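教机械臂开抽屉的一个下午

2019年3月30日

上次说要写遥操作的事，拖到现在才动笔，群里已经有人来催了。先交代一下，这个小项目我们内部叫 Jakier，两条机械臂，一张灰桌子，一个两层的小木柜，目标很朴素：让它学会拉开抽屉，把东西放进去，再推回去。听起来像幼儿园手工课对吧？我一开始也这么想，还夸口说一个晚上搞定。

最早我试的是手把手拖动示教，就是关掉刚性，直接抓着手臂走一遍轨迹。好处是直观，力气用多大自己心里有数。坏处是两条臂得两只手去扶，人还得弯着腰，拖到一半手腕抖一下，这条轨迹就基本废了。而且我的胳膊老是挡住固定机位，回头看录像全是我的毛衣袖子，模型要是学到毛衣袖子我可不负责。

后来换成遥操作，人坐在旁边拿主手带从手，世界一下子清净了！腕部相机的画面直接摆在眼前，抽屉把手对没对准，看一眼就知道。
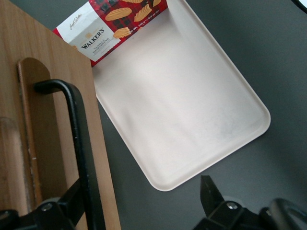
把手比我想的难

木柜上是那种弯弯的黑色金属拉手，后面的木头上还挖了槽。人手去拉，手指一勾就完了，根本不过脑子。换成夹爪，你就得想：从哪个角度进去？夹还是勾？我前面几条示教全用夹的，夹得特别紧，一拉，整个柜子跟着走，抽屉纹丝不动，气得我去泡了杯茶。

后来改成勾，爪尖伸到拉手后面，往外带一点点，再慢慢加。这个“慢慢”很要命，主手上几乎感觉不到阻力，全靠眼睛补，所以我现在习惯盯着抽屉和柜体之间那条缝，缝一变宽就松劲。录多了会有一种奇怪的肌肉记忆，晚上回家拉自己家的抽屉都是先停半秒。

还有一点，起始姿势一定要散开。我头一批数据每次都从同一个地方出发，训练出来的策略在那个位置漂亮极了，往旁边挪一掌宽就开始对着空气使劲。现在每录一条，我都先把夹爪随便晃到桌面上空某个地方，再开始。 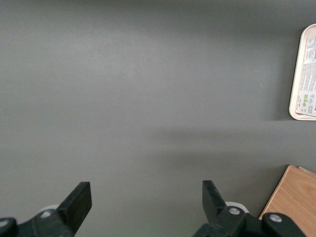
节奏和废数据

一天下来我录了348条，听着挺多，挑完就心疼了。有的中途犹豫太久，有的碰倒了饼干盒，有的纯粹是我走神。我给自己定的规矩是连着录14条就站起来走一圈，不然后面的动作会越来越敷衍，该抬高的地方不抬高，擦着柜顶就过去了。模型学东西很诚实，你偷的懒它一样不少全给你学走。

犹豫这件事我想多说两句。刚开始我觉得停顿无所谓，反正最后成功了嘛。结果训练完一看，它到了柜子跟前就发呆，像在思考人生，要等好一会儿才肯动。查了半天，就是我自己每次到那儿都要停下来瞄一瞄。解决办法也土，把停顿的帧裁掉一部分，再逼自己看准了再靠近，靠近了就别停。靠近的路线也有讲究，我喜欢从柜顶上方斜着下来，腕部相机能同时看到两个拉手，上下两层不容易认错。 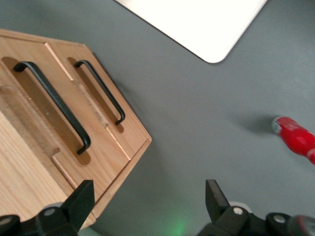
再说标注。每条录完我会随手打个标签，成功、勉强、废，就三档。以前用的 Traven 那套表格有十几个字段，填到第二天就没人愿意填了，包括设计表格的我本人。三档够用，“勉强”那一档训练时先不放进去，留着以后看失败恢复。其实我觉得恢复动作特别值钱，比如爪尖滑出来了，再勾一次，这种数据你专门去演反而演得很假，只有真滑了才像样。

桌上的东西我也会隔一阵换换位置，托盘往左挪挪，饼干盒立起来，瓶子放倒。换之前两条臂先抬回高处的待命姿势，手离开主手，再伸手去桌上摆。这个顺序我是吃过一次惊吓才记住的，细节就不讲了，反正人没事，茶杯没了。
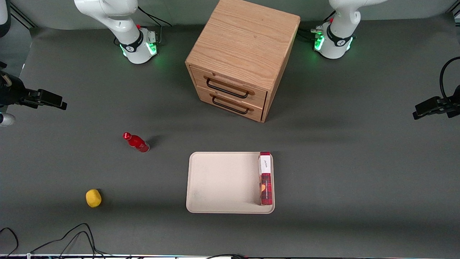 Cakex 在上一篇底下留言说，他那边同样的任务只录了几十条就能跑，问我是不是录得太多了，还说拖动示教没我讲的那么糟，给手臂末端装个把柄，胳膊自然就不挡镜头了。

把柄这个主意我服气，周边正好有边角料，打算试试。至于条数，我猜他的柜子是固定死的，我的柜子每隔一阵就要转个角度，变化一多，条数就省不下来。Macedo 也回了一句，说不如先把柜子固定住，学会了再放开。嗯，有道理，可我就是想看它自己找把手嘛！下一批先各录一半，柜子固定的一份，乱转的一份，起始姿势照旧随便晃。等跑出结果我再来贴曲线。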